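Open day at the Handudeck robotics club, Mutcombe

I got to Mutcombe on 22nd December with low expectations of parking and high hopes for everything else, and I was right on both counts! The club has 9 students this year, and their big project is teaching a robot to help in a kitchen. They call it Vurell, after the street the first workshop was on.

The table I loved most was set up like a kitchen bench, with a toaster, a plate and a steel pot with soybeans in it. The students work the grippers by hand and record the job over and over, and the program learns from those recordings. They've logged 339 so far and want 700 by July.

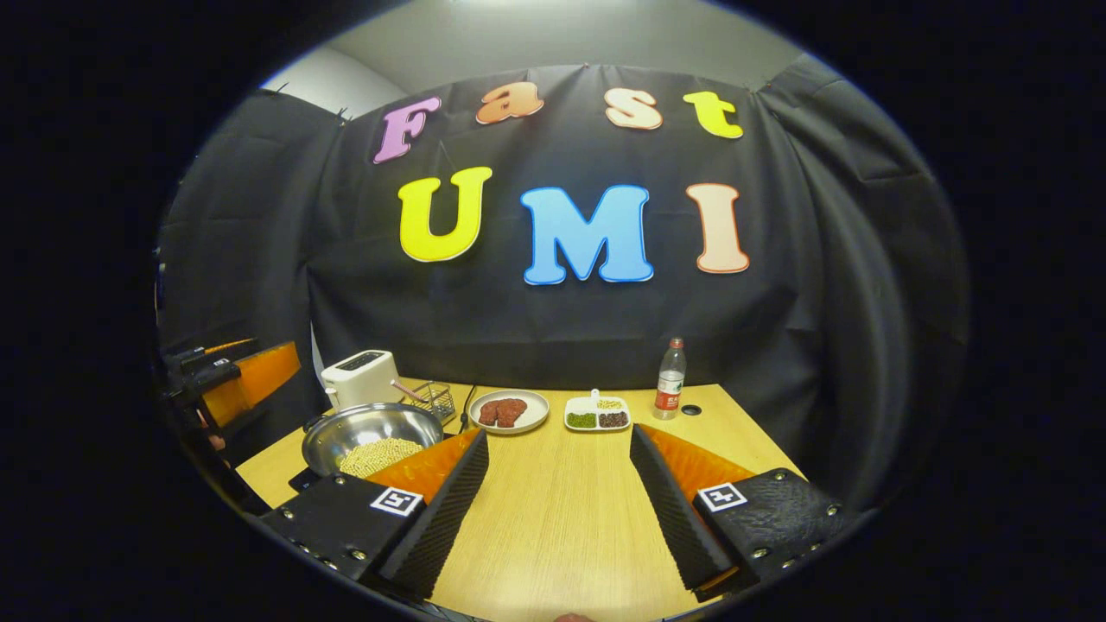
I had a go myself (they let any visitor try) and it's much harder than it looks. You have to think about your wrist the whole time, and my first scoop was hopeless. The students were very kind about it and showed me how to come in lower and slower.

After a cup of tea I went back for the stovetop part, my favourite bit of the day. I could have stayed there until closing, asking questions about foam and screws.

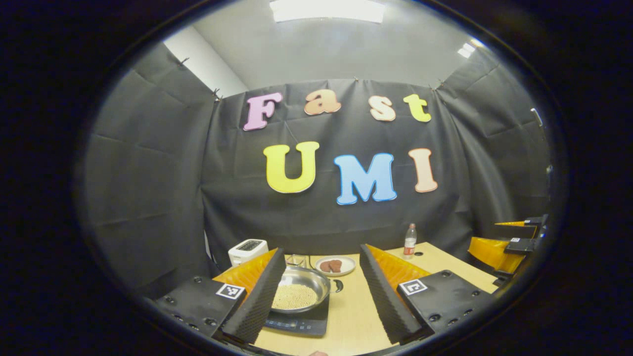 Beans in the frying pan, with the foam-padded grippers on either side.

The next open day is at Singhal Hall in July. Bring a coat, as the hall is freezing, and get there early if you want a turn.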